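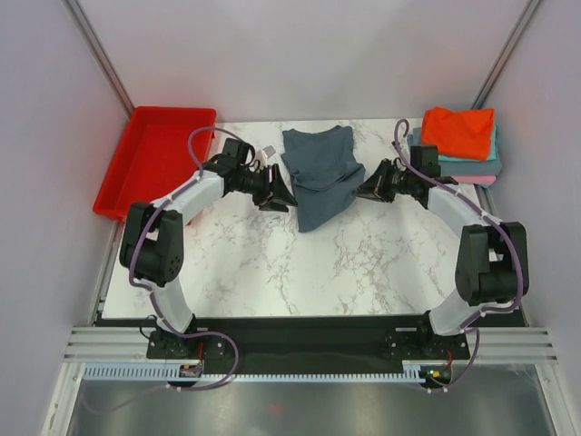

Can a Pair of Low-Cost Arms Fold the Laundry? Project Report

Kerstin Lindqvist and Kjell Hellström
Supervised project, Rudau Technical College
February 21, 2024

1. Background

Folding clothes is often given as the chore people would most like to hand over to a machine. It is also one of the harder ones. A shirt has no fixed shape, it hides parts of itself, and it rarely lies the same way twice. Industrial robots are good at picking rigid parts from known positions, and very little of that skill carries over to cloth.

The question for this project was narrow. Given two small arms, a flat table and a learned control policy, how close does the result come to what a person does at home with a basket of clean washing? Speed, quality of fold and the amount of human help were all of interest. Cost was considered only in general terms.

2. Equipment

The workcell is an enclosure with pale walls and aluminium corner posts. Two arms are bolted side by side to a black plate along the front edge of the table and reach inward from there. The tabletop has a white marble pattern with thin grey veins. We considered covering it with a plain mat but decided that a patterned surface was closer to a kitchen worktop, and that a policy which only works on plain backgrounds would be of limited use.

The grippers have angular black fingers that close as a wedge. The shape is a compromise. A narrow tip gets under a hem more easily, while a broad one holds a thick layer without letting it slide. Cables run along the outside of the arms and are clipped to the links. Cable routing took up more of January than planned: in the first arrangement the slack was too short, and the wrist pulled against it at full reach.

Control software was built on Flukton, the college's in-house motion package. The folding policy is called Valter throughout this report. It was trained on demonstrations recorded by the two authors, 433 in total, covering T-shirts and other small garments in several colours. No trousers or bedding were included.

3. Task definition

A trial starts with one garment dropped on the table in a heap. The trial counts as complete when the garment is folded to a rough rectangle and placed on the stack in the back right corner. A trial is stopped if either arm faults, if the garment leaves the table, or if the time limit is reached.

Finished garments stay on the stack during a session, so the height of the target changes as work goes on. The red tray in the opposite back corner is kept within the cell as a fixed part of the layout. Its sides are raised, so the left arm has to clear them when it works near that corner.

We divided the task into four stages for scoring:

Spread. The heap is opened until most of the garment lies in a single layer.
Align. The garment is turned so that the collar faces a known direction.
Fold. Sleeves in, then halved, then halved again.
Stack. The folded item is lifted or slid on to the pile.

4. Results

We ran 90 trials. All were filmed and scored afterwards by both authors separately, and disagreements were settled by watching the recording again.

Spreading was the weakest stage by a clear margin. With a bunched T-shirt the policy has to choose a grasp point without knowing which part of the garment it is looking at. It often took hold of a fold in the middle of the body, lifted, and let the shirt fall back in much the same state. A person would pinch, shake and look for a shoulder seam. The arms can do something like the first of these. They lack the reach and the speed for the second, and the enclosure walls would limit a proper shake in any case.

Once a garment was flat, folding went better than expected. The motions are short and symmetrical, and the demonstrations for this part were consistent. The usual fault was a sleeve left sticking out from under the body. Appearance was acceptable for a drawer, though not for a shop shelf.

Stacking depended on how high the pile already was. Low stacks gave few problems. With a taller stack the right arm tended to push the top item towards the wall when releasing the new one.

The arms faulted in 11 trials, in most cases from motor overload during spreading. Only 2 faults needed a mechanical repair, both to the same wrist joint.

5. Comparison with manual work

For comparison each author folded the same set of garments by hand on the same table. Manual folding was faster on every item. The difference was smallest for garments that started nearly flat and largest for tight heaps – exactly the condition in which clothes leave a dryer.

Speed alone may be the wrong measure for a household. A machine that works slowly while the owner is out could still be useful, provided it can be left. Ours cannot. Somebody had to be present to clear stuck garments, reset the motors and refill the table, and the time spent watching was longer than the time it would have taken to do the folding.

Conditions on a shop floor are different again. At Rustad, a local workwear rental firm we visited, garments arrive at the folding station already hung and oriented, and the machine there never has to deal with a heap. The difficult stage has been removed by arranging the work differently. A home has no such line, and the sorting and opening are left to whoever is doing the laundry.

6. Limitations

The garment set was small and all items were clean and light. Lighting was constant. Both authors provided demonstrations and also scored the trials, which may have favoured folds made in our own style. We did not test with buttons, zips or hoods.

The policy has no explicit model of failure. It will repeat an unsuccessful grasp several times in the same place, and a simple rule to move the grasp point after a failed lift would probably have improved the figures. This was left out for lack of time.

7. Conclusions and further work

On the evidence of these trials, a low-cost two-arm cell can fold a T-shirt that has been laid out for it and can place it on a modest stack. It cannot yet be relied on to start from a heap, and it cannot be left alone. We would not describe the chore as automated at this level of equipment.

Further work should concentrate on spreading. Two options seem reasonable: more demonstrations limited to the first stage, or a change to the fingertips so that a single layer can be picked up reliably. Kjell Hellström has drawn a softer fingertip with a ribbed pad, which will be printed and tested on the left arm first. The wrist joint that failed should be replaced on both arms before any longer session is attempted.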